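Re: [textiles-care] Folding small terry squares so the stack stays square
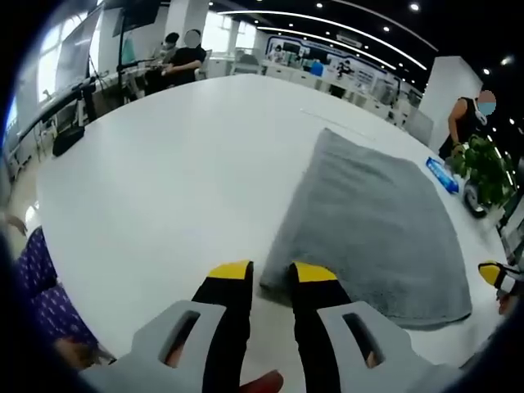 Grey terry square laid out flat, near corner still bunched. Toothpaste tube beyond the far corner.

On the question of whether the fault lies in the fold or in the cloth, I think it is mostly in the lay-out, before any fold is made. Comments in line.

> We have changed over from the old Dovell hand towels to the
> Karnel squares in all the guest bathrooms. The Dovell ones were
> oblong and folded in thirds without trouble. The Karnel ones are
> square, and when we fold them in quarters the stack leans after
> five or six. One corner always ends up thicker.

Two separate effects. A quarter fold puts the closed corner (two folds meeting) diagonally opposite the open corner (four loose edges). The closed corner stands higher in terry because the pile resists the bend. If every piece goes on the stack the same way round, the extra height adds up at one corner and the stack leans away from it. Turn alternate pieces through 180 degrees and most of the lean goes.

The second effect is a corner that was never flat to begin with. In the picture the cloth is roughly flat over most of its area and bunched slightly at the near corner. If that is folded in, the slack is carried into the quarter and cannot be got out by pressing from above. Take the corner out along the diagonal, away from the centre, before the first fold. Pulling along one edge only moves the slack to the next corner.

> Is there any point in ironing them first? Someone here suggested
> it.

No. Ironing flattens the loops, and a flattened face slides on its neighbour in the stack. Shake once, lay down, smooth from the centre outwards with the flat of the hand.

> We do them on a glossy table and they slip about. Would a cloth
> underneath help?

I would leave the table bare. A glossy top lets the underside move when you draw a corner out, so the piece settles. On a blanket the pile catches and you end up stretching one side. If slip is a nuisance at the first fold, hold the far edge with one hand and bring the near edge up to it with the other.

> Last thing. The guest packs have a towel, toothpaste and a bar of
> soap. We have been rolling the towel around the tube. Good idea
> or not?

It works for transport but the roll opens on the shelf unless it is banded. My preference is quarter fold, tube on top, parallel to the closed edge. Laid diagonally the tube overhangs at both ends on a small folded square and knocks against the next pack. Cap end towards the closed edge. Soap goes beside the towel in its own wrapper, never inside the fold.

On quantities, which you raised off list: at the Beaulieu site we made up 1,529 packs up to the end of January, from an order of 3,000 squares. We store them in boxes of 20, in 2 stacks of ten, alternated as described. Above ten the bottom pieces compress and the stack loses its edges. I have not tried the heavier Gesedex cloth, which may need a lower limit.

One point I am unsure of. New squares shrink unevenly in the first wash, more along the warp than the weft in the ones I measured, so after that they are no longer true squares and edge cannot meet edge on both folds. I fold the longer direction first and let the difference show on the inside. If anyone has figures after repeated washing I would be glad of them.

Noman Memon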